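Packaging and Small Goods, Unit 9
Course notes, Ildikó Tóth

Rigid cases for writing instruments

A hinged case consists of a base tray, a lid and the hinge line joining them. In a one-piece molding the hinge is a thin web of the same plastic. In an assembled case it is a separate pin. Wall height in the tray sets the largest barrel diameter that can be stored with the lid closed.

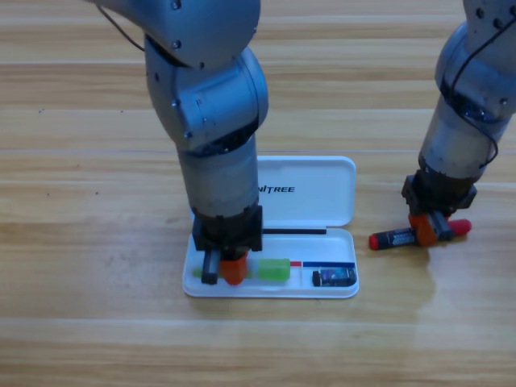
Internal length is the second limit. Measure it along the floor of the tray, between the end walls, and compare it with the capped length of the longest pen. Markers should be stored flat, so that ink does not drain from either end of the reservoir.

Packing sequence: open the lid fully, set the case on a level surface, place the longest items first, then fill the remaining width. Lay all barrels parallel to the hinge.
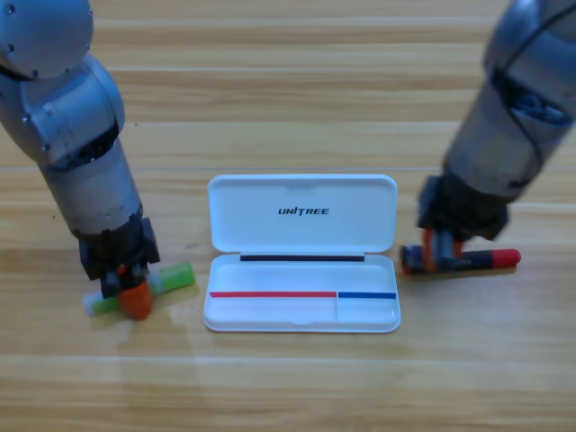 Fig. 17. Green marker lying diagonally on the tabletop; open white case.

Exercise: draw the case in section at full scale and mark tray depth and hinge position. Reading: Bakos, pp. 48 ff.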